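Speaker notes - "Where does the spoon live?"
Holtimham community hall, evening session

OK, hi everyone, thanks for coming out. Start slow. Wait for the people at the back to find chairs. (Lajos is doing the lights, so nod at him when ready.)

I want to begin with my mother-in-law's kitchen drawer. You know the one. You pull it and it opens two inches and stops, because a ladle has turned sideways in there and is holding the whole thing shut from the inside. She had been living with that ladle for years! She had a technique, a sort of jiggle with a butter knife. When I asked her why she didn't just move the ladle, she looked at me like I'd asked her to move the house.

Pause here, let them laugh or not.

So tonight is about the stuff you eat and stir with, and where you put it. I've been helping people sort out their kitchens for 14 years, first with Veronika Antal when we had the little shop, and now on my own. And the drawer is where I nearly always end up, even when they called me about the pantry.

First thing I do is empty it. Everything out, onto the biggest table in the house. Don't sort while you're emptying, that's the mistake I made for ages. You pick up a peeler, you think about the peeler, and twenty minutes later you're still holding it. Get it all out first, then wipe the drawer, then go make a coffee. Come back and look at the pile like it belongs to somebody else.

Ask the room: who has more than one can opener? (Hands. There are always hands.) Who has one that works?

Then I go by how often. Every day, every week, and then the turkey baster group. The every day things are what I want to talk about, because I don't think they belong in a drawer at all. I like them standing up on the counter or the table in an open rack, handles up, where you can grab one without looking.

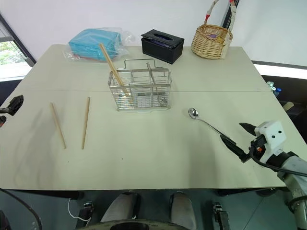

People push back on this a lot. Botond Katona, who some of you know from the bakery, told me flat out that it would look like a cafeteria. And fine, if you cram it full, it will! The trick is to leave room. I'd keep chopsticks in one section, spoons in another, and I'd stop before it gets tight. If you have to pull three things up to get one out, you've built yourself another drawer.

Wire is my favorite for this. You can see through it, so you notice when something small has dropped to the bottom, and crumbs don't have a solid wall to hide behind. A handle is nice too - you carry the whole lot to the table and back again, one trip. I have had solid crocks and I loved how they looked, but I never once looked inside them. I'll spare you what I found.

Chopsticks get their own minute. (Zsófia asked me to cover this, wave to Zsófia.) They're long and light, so they lean, and they'll lean right out over whatever is next to them. Put them in the end section and let them lean outward. Dry them all the way before they go in, especially plain wood ones. And match them up as you put them away. A single chopstick is a sad thing to find when the noodles are already in the bowl.

Long spoons are the other troublemaker. I mean the really long-handled kind, for iced tea or a deep jar. They're top heavy if you stand them bowl up in a shallow rack, and then the whole rack wants to tip. I stand mine bowl down. Ivar Söderlund does the opposite and we have agreed to stop discussing it.

If there's time, do the bit about the garlic press. If it's past 8, skip it and go straight to the homework.

Homework: one drawer. Only one, please, don't go home and pull out all of them tonight. Empty it, pick your every day things, and stand them up somewhere you can reach from the stove. Live with it for 4 days before you decide you hate it.

Questions. Then remind them the cookies are by the door, and to stack their chairs against the left wall.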